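Gratgate button set: README
Notes and recordings from the Tretier open day, 2025-05-22

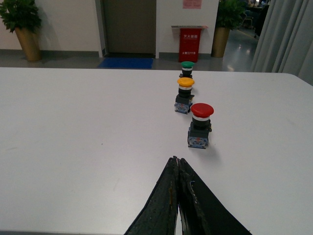
What is in it
141 recordings of an arm pressing red, yellow and green push buttons on a white table. Tretier ran the demonstration; Sidra Ansari and I copied the files afterwards.

What we were told
That the arm "presses any button on request". We asked for 5 changes to the layout and were allowed one. The buttons stayed on the same table throughout, so please don't quote this set as proof of anything wider.

Known problems
Success was logged by the demonstrator, by eye. 4 files have no label. I asked in March how a half press would be scored and am still waiting.

Contact
Kayode Odukoya, Flutuvent. Corrections welcome, especially from Tretier.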